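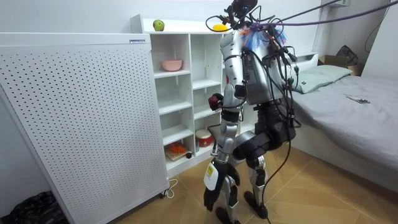

Ticket 261, opened October 27, 2018. Subject: Wi-Fi drops in one room after Ullalel firmware update. The main router is an Ullalel in the hallway closet, wired to a Grurnelex cable modem. There is one Yimer extender, plugged in halfway down the hall. Reception is good in the kitchen, living room and front office. The bad spot is the small bedroom with the light wood floor and the white open shelving unit. Any device in there connects, works for a while, then shows full bars with no internet. Turning Wi-Fi off and on again on the device fixes it until the next time.

**What changed**

The router updated itself overnight. The old version was stable. I didn't change any settings, and the modem log has no errors before or after the update. The house is single story, with drywall interior walls. The closet door is normally closed and has been since we moved in.

**Tried so far**

- Restarted modem, router and extender, in that order. No change.
- Forgot the network on the laptop and joined again. No change.
- Moved the laptop to the hall, next to the extender. Still drops.
- Moved the laptop to the living room. No drops.
- Unplugged the extender and used the laptop in the bedroom on the router signal alone. Weak and slow, but no drops in the time I had.

That last one makes me think it's the extender, or how the router talks to the extender, and has nothing to do with the room itself. I only had the extender unplugged for the length of one lunch, so I don't want to lean on it too hard. 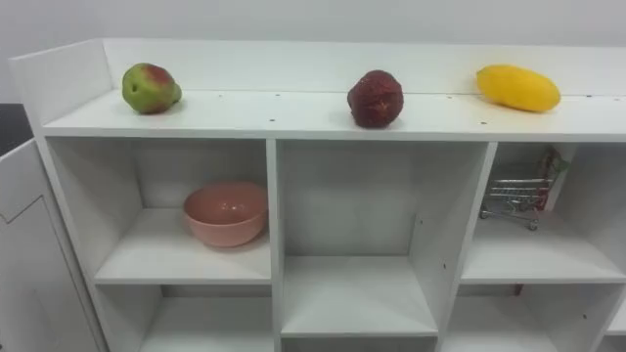
I ran a longer test after that with the extender plugged back in. From the bedroom I sent 2,000 pings to the router's own address, so the internet connection wasn't part of it. 1,894 came back. The losses were bunched together in four gaps, and between the gaps the times were normal. The same test on a cable straight into the router lost none.

I also checked the channel. The router was set to Auto for both bands. When I looked during a drop, the router said it was on channel 11 and the extender page still listed channel 6. A few minutes later they both said 11 and the laptop was fine again. I have screenshots of both pages if you want them. They wouldn't attach to the form.

Questions for support:

1. Is the extender supposed to follow the router when it changes channel, and how long should that take?
2. Can I go back to the old firmware? The Rollback button is grayed out.
3. Do I need to reset the extender, and if so will I lose the network name and password?

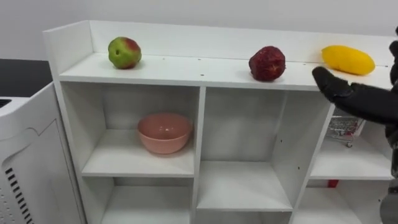
Lise Hiebert replied that the channel mismatch was the useful part. She wrote: "Please don't roll back yet. Set the 2.4 GHz band to a fixed channel, 1, 6 or 11, whichever is quietest at your place, and leave 5 GHz on Auto. Then restart the extender only. If the gaps stop, we know it's the channel change and you can leave it like that until the next release. You won't need to reset the extender, so your name and password stay put." She added that Rollback stays gray until "Automatic updates" is switched off under Advanced > System, and that the page has to be reloaded afterward.

**Update**

Set 2.4 GHz to channel 1 and saved. The router dropped everyone for a minute while it applied the change. Restarted the extender. Its page now shows channel 1 and the light went from amber to solid green.

Repeated the ping test from the same spot in the bedroom, same laptop, same count. No gaps. A few single replies were slow, but none went missing.

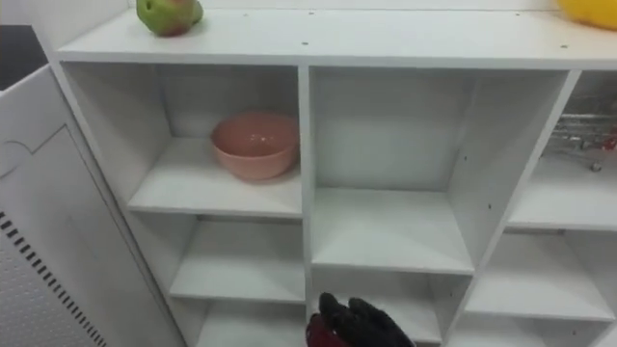
I left it overnight with a music stream playing on the laptop, and it was still playing in the morning. The router log has no entries for the extender leaving and rejoining. Before the change there were several of those every evening.

Two things are still open:

- The Trarnia printer in the front office lost its connection when I changed the channel and wouldn't come back by itself. I had to run its wireless setup again from the panel. It prints now. I don't need help with it, but it might be worth a line in the instructions.
- After I switched off automatic updates and reloaded, Rollback was available like Lise said. I haven't used it. Please tell me when I should turn updates back on.

**Support note**

Fixed channel confirmed as workaround. Fix for extender channel following is planned for the December release. Customer to keep automatic updates off until notified by email. Status changed to Pending.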